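How to Budget for a Robot Cell That Takes PCs Apart

Posted Wed 12 February by Shazia Ghumman

Most quotes for a teardown cell list the arm, the gripper and a controller. Those are the easy lines. The spending that catches buyers out sits in brackets, trays, cables, spare fingertips and the hours of somebody who can tune a grasp. The steps below follow the order we used when planning the drive removal cell at Ullwood, a refurbishing shop that handles office desktops. They assume one arm, one bench and one type of work to start with.

Step 1. Write down the task before you ask for prices

Name the part, where it sits, what holds it, and what the robot has to touch. "Remove hard drives" is too loose for a vendor to quote against. "Release a 3.5-inch drive from plastic rails in a desktop case, lift it out, place it label up in a tray" is good enough.

Go through your intake records and sort the cases by how the drive is held. Ullwood had taken in 2118 machines by the end of December. We sorted them into screw-mounted, rail-mounted and caddy types, and left the screw-mounted group out of the first phase. A screwdriving tool is a separate purchase with its own changer, and it would have doubled the integration quote.

Step 2. Size the fingertips to the smallest thing they must hold

The drive itself is easy to grip. The rails and clips decide the finger width. Measure the clip, then measure the clearance beside it with the case in its working position. Fingers that look slim in a catalog often sit on a wide housing, and the housing is what runs into the case wall.

Ask for a drawing of the whole gripper, including plates, links and screw heads, and check it against a real case at the steepest angle you expect to use. Slotted or textured pads hold hard plastic better than smooth ones in our trials. Price them as a wear item.
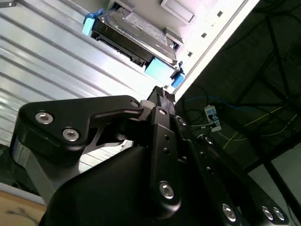 Step 3. Decide on wrist cameras early

A camera at the wrist costs little next to the arm, but it affects the payload figure, the cable route and the mounting plate. Adding one later means new brackets and a second calibration visit. Put these on the same line of the budget:

- camera and lens
- mounting bracket
- a cable rated for repeated bending, plus one spare
- calibration target
- storage for recordings, if you plan to keep them

Check what the camera can see with the gripper attached. Much of the view will be gripper. That is workable as long as the fingertips and the part between them stay visible through the approach. If they don't, move the camera before you pay for software.

Step 4. Plan the bench and the backing surface

Cases shift when a clip lets go. You need something that holds the case at a repeatable angle and leaves the drive bay open. Commercial fixtures exist, but for mixed case sizes we found it cheaper to have adjustable stops made locally. Our allowance was $800 for the first set and the invoice came in under it.

Bright metal and white panels throw glare into a small camera. Include a diffused light in the quote and try it with both a white case and a dark one.

Step 5. Compare quotes on the same basis

We asked Prekus and Esetti for prices on an identical scope. The totals could not be compared until we split them into these lines:

- arm and controller
- gripper, with two sets of fingertips
- cameras and mounts
- fixture and bench
- guarding and risk assessment
- integration hours
- training for shop staff
- support after handover, per year

Prekus had folded support into the hardware price. Esetti had left guarding out. With the lines matched, the cheaper quote became the more expensive one. Ask every vendor to fill in your sheet and decline to work from theirs.

Step 6. Set aside money for trial runs

Budget a block of attempts before acceptance. We specified 2000 grasp attempts across the rail-mounted group, logged by case model, with failures sorted by cause: missed clip, slipped pad, collision, drive stuck in bay. The vendor supplied the engineer and we supplied the cases and one technician. The technician's time belongs in your budget even though it appears on nobody's quote.

Keep scrap cases back for this. Rails crack after repeated handling, and a cracked rail tells you nothing useful about the grasp. Buy or save spares in the same style.

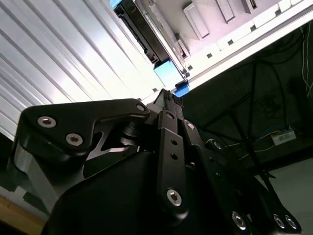 Gripper below a pale panel with a row of square cutouts; light blue bracket at top center.

Step 7. Tidy the cabling before handover

Cable work is usually quoted as a lump sum and done last. Ask for it as a separate item with a drawing. Power and data runs should be labeled at both ends and kept clear of the arm's reach. Allow a half day for this in the schedule and another when the first camera cable is replaced.

Step 8. Work out the running cost

Use a 4 year life for the planning sheet. List pads, cables, software renewals, calibration visits and operator hours per week. Divide by the number of drives you expect to pull in that period, using last year's intake and no growth. If the result only works with growth added in, wait, or rent an arm for a season.

For Ullwood, pads and support made up around a third of yearly cost. Electricity was too small to matter.

Questions about the planning sheet: use the contact form.
Contact | Copyright Ashworth Automation Notes | Back to top

Comments (3)

benchtop_dan
Agree on matching the lines. Our guarding quote arrived after the PO was signed and it hurt. Did you get a fixed price on the risk assessment or hourly?

Shazia Ghumman
Fixed, with one revisit included. Hourly was offered and we turned it down.

M. Okell
Would add a line for fingertip design changes. We went through three shapes before one would get behind the rail clip without touching the case wall. Each change was cheap to print but took a day to re-teach.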